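**For immediate release - May**

# Werkomwood opens bathroom refill and repair program to all guesthouses in the Melis valley

Werkomwood, the small housewares company from Harkon, announces that its refill and repair program for guest bathrooms is now open to every guesthouse, hostel and holiday apartment in the Melis valley. Until this month, the program was only for the places that joined the first test in the town of Isska.

The program is simple to explain. A guesthouse pays a monthly fee and receives bathroom goods which are made to be used for a long time: ceramic mugs, soap dishes, refillable soap bottles and small shelves. Werkomwood comes to fill the bottles, takes away what is chipped or cracked, and brings a replacement. Toothbrushes and combs for guests who forgot their own are delivered in paper sleeves, and the used ones are collected in a separate box.

The first test in Isska started with 25 guesthouses and continued through one full winter season and one full summer season. In this period the guesthouses stopped buying small plastic bottles of shampoo and soap completely. Werkomwood collected 3191 used toothbrushes in the separate boxes. The heads are removed by hand in the Harkon workshop, and the handles are sorted by material and sent to a recycler in the region.

## Why toothbrushes

Many people ask us why a company that began with wooden shelves is now speaking so much about toothbrushes. The answer came from the cleaning staff of the guesthouses. When we visited them before the test, we asked which objects they throw away most often. We expected to hear about soap. They told us first about toothbrushes, which guests take from the reception in the evening, use one or two times, and leave at the sink in the morning.

A toothbrush is a difficult object. It has a handle of one material, bristles of another, and often a soft grip of a third. It is too small for most sorting lines. In the Melis valley it goes with the general waste, and the general waste travels a long way by truck. 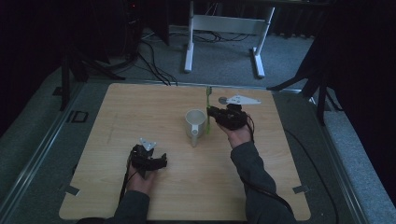 For this reason the program asks guesthouses to give a toothbrush only when the guest requests it, and not to put one in every room. In the Isska test this change alone lowered the quantity given out by a large part, and the guesthouses reported very few complaints. Some of them placed a small card at the mirror with the text "Forgot your toothbrush? Ask us, also late." According to the owners, the card was appreciated mostly by families and by people who arrive with the last bus.

## Mugs that can be repaired

The second part of the program is about ceramic. Guesthouses in our region traditionally offer a mug at the sink, and many of them changed to plastic or paper cups in the last years. The owners named two reasons. Ceramic breaks, and it is tiring to find the same mug again when only two are missing from a set.

Werkomwood now keeps a stock of 900 mugs in one shape and in three glazes, so a missing piece can be replaced with an identical one. A mug with a small chip at the rim is ground smooth and glazed again, if the potter thinks it is safe. If it is not safe, the mug is crushed and the material is given to a local garden supplier, who uses it for drainage in flower pots. A mug with a broken handle is not repaired for drinking. It goes to the workshop shop, where it is sold at a low price as a pen holder or plant pot.

The mugs are washed at the guesthouse in the normal dishwasher, together with the breakfast dishes. We recommend to collect them each time the room is cleaned, also when they look unused. This was a wish of the cleaning staff too, who prefer one clear rule for all rooms.

## What is new from this month

From this month, the following conditions are valid for all members of the program:

- The monthly fee is calculated per bathroom and no longer per building. Small guesthouses will pay less than before.
- There is no minimum number of rooms. A host with one holiday apartment can join.
- Refill visits are every two weeks in the high season and once a month in the low season. Extra visits can be ordered until 4 p.m. for the next working day.
- The soap and shampoo are without perfume as standard. A version with pine scent is available for the same price.
- Members can leave the program with one month of notice. The goods are then returned to Werkomwood, also if they are chipped.

The company has prepared space and staff for 107 member houses in the first year. If more houses apply, there will be a waiting list, and the places in the upper valley will have priority, as the waste transport from there is the longest.

## Questions that we still have

Not everything in the test was solved, and we want to be open about this. The paper sleeves become soft in humid storage rooms, and two guesthouses had to discard a full carton. We are now testing a thicker paper, but it is more expensive. The pumps of the refill bottles were also a problem in the first months - they became blocked when the bottle stood unused for a long time. A different pump is in use since the summer and works better, although it is a little stiff for older guests and children.

The collection of toothbrushes also depends on the box being in the right place. In houses where the box stood in the cleaning cart, almost all brushes came back. In houses where it stood in the basement, many did not. New members will receive a box that hangs directly on the cart.

## How to join

Guesthouses can apply at the Werkomwood workshop in Harkon or through the contact form on the company website. A first visit is free and takes less than one hour. During the visit the bathrooms are counted, the present supplies are looked at, and the host receives a written offer. Existing stock of soap and cups can be used up first; the program begins when the host is ready.

An open afternoon for interested hosts will be held in the workshop at the end of the month, from 2 p.m. to 6 p.m. Visitors can see the glazing room and the sorting table, and try the different pumps. Coffee and cake will be offered. Registration is not needed.

## About Werkomwood

Werkomwood makes wooden and ceramic goods for bathrooms and kitchens. The workshop is in Harkon, with a small storage building in Isska. The company sells directly to households and to guesthouses in the Melis valley.

**Press contact:** Werkomwood, press office, Harkon. Product samples for journalists can be requested from the same office.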